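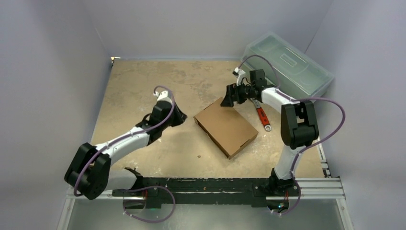 Budgeting for a two-arm bench cell

Guides > Workshop automation > Planning and buying > Two-arm bench cells

A two-arm bench cell is a pair of small robot arms fixed along one edge of a shared work surface, usually with walls on the other sides. I've priced a few of these now, and I keep this entry up to date because the arms are the part everybody budgets for and the rest is where the money goes (ask me how I know!).

What you're paying for

The arms and grippers come first, obviously. After that I split the sheet into frame, surface, walls, cabling, cameras and spares. Aluminum rail is the usual choice for the frame, and I buy it longer than the drawing says, as a base always ends up moving once you try reaching the far corners. My last order from Grella was short by one length, and the second delivery came to $559 with brackets and freight. Ouch.

Cabling

Give this its own line. A cable that runs from a module on the gripper back along the forearm and past the elbow needs enough slack for the joints to turn, so you get big loops hanging out to the side, like the purple ones on the cell at the top of this page. Measure with the arm folded and again with it stretched out, then order for the longer one. I keep 5 spare cables per cell. Juveck sells them in packs, Quintela sells them singly, and I've used both without much drama.

Surface and walls

Don't overspend here. A tan top picks up scuffs and stains, and mine looked ten years old by March, but it still works fine. Plain walls in one dull color are cheap and I'd pick them again. Do leave room in the plan for a bin and a few hand tools, or they'll live on the work surface.

Test items

People forget this one completely. Flat cardboard boxes, plastic bins and wrenches cost next to nothing, but they wear out or wander off, so I put down $500 a year and stop thinking about it.

Lead times

Order the grippers before anything else. On the Prutinano build the frame was up in a week and then sat there for 5 more, waiting on fingers. I now ask every supplier for a ship date in writing, and I call on Tuesday mornings to check on it, which has made me very popular.

Used equipment

Used arms can be a good deal if the joints are quiet and the seller will run them for you. Used rail is nearly always fine, chips and scratches included. I'd skip used cables.

Filed under: Robot arms, Buying guides, Bench setups
14 shares | 3 comments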